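Covuvden Weighing Precipitation Gauge

18 shares

The Covuvden is an all-season gauge for rain, snow, hail and mixed precipitation. It weighs what it collects and reports the gain as depth of water. There is no funnel and no tipping mechanism, so wet snow has nothing to bridge over below the inlet and heavy rain is not undercounted by a bucket in mid-tip. It is built by Sernisance and sold in Canada and Australia through Drokham.

Typical sites are climate stations, catchment studies, road weather networks and alpine sites visited once or twice a year.

Measuring principle

The collecting container sits on a single sealed load cell. The electronics sample the cell continuously, correct for temperature and pass the result through a filter that removes wind pumping and the knock of birds landing on the rim. Evaporation between events shows as a slow loss and is not subtracted from the accumulated total. Both the filtered and the unfiltered values are kept in memory, and users who prefer their own filter can work from the unfiltered series.

Capacity is 1,000 mm of water equivalent before the container has to be emptied. Antifreeze takes up part of this in winter. With a full winter charge the usable capacity is lower and depends on the mixture chosen; the charging table in the manual gives values for each season and for the two common mixtures.

Inlet and heating

The inlet ring is machined to a sharp edge and is replaceable. A ring heater is available for sites where rime or wet snow builds up on the rim. It switches on only when the air temperature is inside the band set by the user, and it is held off in very cold, dry conditions, when snow does not stick and warm air rising from the rim would carry flakes away from the opening. The heater needs its own supply. Solar sites generally run without it.

Wind shielding

All gauges catch too little snow in wind. The Covuvden is no exception, and we recommend a shield wherever snow is a significant part of the annual total. A single ring of swinging slats fits the standard pedestal. The double fence is a site construction and is not supplied, but mounting drawings are available on request. Record the shield type in the station metadata – a change of shield will show up in a long record as a step.

Housing and finish

The outer housing lifts off after two latches are released and can be removed by one person. It measures 381 mm across at the widest point and tapers towards the inlet. The standard coating is white.
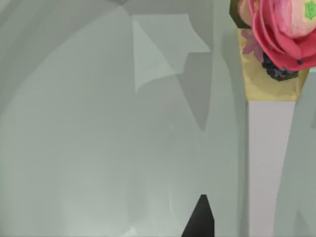 A housing coating has to limit heating by the sun, and it should not throw glare onto radiation sensors mounted on the same mast. Gloss paint does well on the first and badly on the second. The Covuvden coating is matte for that reason. On a rounded matte surface the shading changes gradually, as it does across the smooth grey-green dome in the render, with no bright spot to send a beam at a neighbouring instrument. The coating should be washed with plain water. Polishes and waxes bring back the shine and should not be used.

Outputs

The gauge has a serial output and a pulse output. The pulse output allows it to replace a tipping bucket on an older logger without new software, but it cannot report a falling weight, so the serial output should be used where possible. The Hoàng interface module adds two more serial ports and a terminal for the ring heater relay.

Maintenance

Check level, rim and container contents twice a year. Empty before the winter charge, normally in March for southern alpine sites. Field verification is done with the reference weights in the service kit. The load cell is not user serviceable.

Supplied with the gauge: container, housing, inlet ring, pedestal adapter, cable and manual. The pedestal, shield, ring heater, interface module and service kit are ordered separately.

79 comments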